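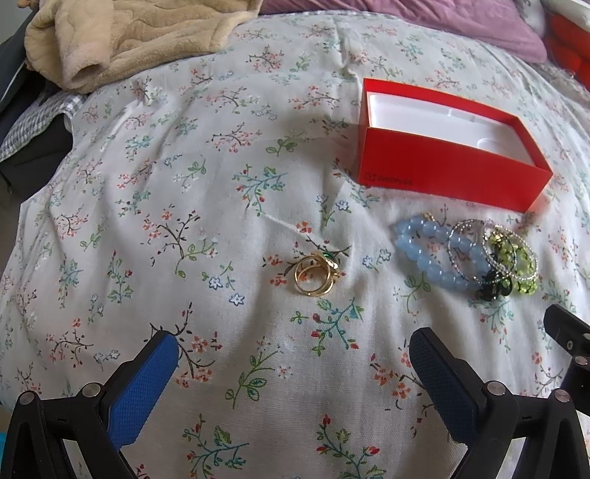
4. Keeping and Passing On: Small Valuables in the Household

4.1 Where things are kept

When we began the household visits in Brulen, we had expected to spend most of our time on furniture and photographs, which is where the older studies of inheritance tend to look. Our hosts had other ideas. Again and again, once the coffee had been poured and the forms were out of the way, someone would get up, go down the hall, and come back with the things they really wanted to talk about, and these were nearly always small enough to hold in one hand: rings, brooches, a watch with a stopped face, bracelets bought at a market and bracelets brought across an ocean. We have come to think of this trip down the hall as a kind of finding in itself, and we would gently encourage other researchers to leave time for it.

Very few of the people we visited owned a proper jewelry case. Those who did often kept sewing supplies in it, or old keys. The jewelry itself lived in cookie tins, in tea caddies, in socks, in the packaging of things bought for some other purpose altogether. Phone boxes came up often enough in our notes that we gave them their own code. They are stiff, they close well, they look too good to throw out, and they arrive in a home every few years without anyone having to go looking for them. Figure 2 gives one such box, with a few bracelets beside it.

Figure 2. Phone box and beaded bracelets on a bed sheet.

One woman in her seventies told us, with a good deal of laughter, that her mother's pearls had been through four different boxes and that she could date each move by the telephone she had owned at the time. Her daughter, listening from the kitchen, called out that she had nearly put the last one in the recycling. We heard close cousins of this story in both of our field sites, and it leads us to a point we return to in Section 5: the container is seldom part of what is handed down, yet it has a great deal to do with whether anything gets handed down at all.

4.2 Price and attachment

We asked every household to tell us what their small valuables might cost to replace, and then, later in the same visit, which piece they would be sorriest to lose. The answers had remarkably little to do with each other. In Wumbei, the most expensive piece we heard about was a gold chain valued by its owner at roughly 4,000 dollars, and she wore it to the grocery store. The piece she would not let out of the house was a string of glass beads her aunt had restrung for her one winter, and she had no idea what it was worth and did not care to find out.

Beads deserve a word here, for they are easily passed over. They break, they get mixed up, and they are restrung with whatever is at hand, so that a bracelet may carry pieces from several owners. Nepia, in the working paper that first set us on this road, calls them "borrowed strings," and we have held on to her term with gratitude. In 13 of our interviews the person could point to particular beads and say who had added them. Some of these accounts were disputed on the spot by a sister or a husband, and we have kept the disputes in the transcripts, as they were often the liveliest part of the afternoon.

4.3 The talk that goes with the thing

Most families had made no written list of any kind. What they had was talk, and the talk was repeated at birthdays, before weddings, and while getting dressed for funerals. A granddaughter would learn that the brooch was for her by hearing it said across a room, perhaps many times over many years, until it hardly seemed like a decision anyone had made.

This works nicely as long as people live near one another. Where children had moved away, we found parents trying out other ways of doing the same job: a note folded under a ring, a name on masking tape, a long phone call in May before a summer visit. Leonie Nepia has suggested to us that the notes should be studied as letters, and having now read a good number of them, we are inclined to agree. We turn to them in the next section.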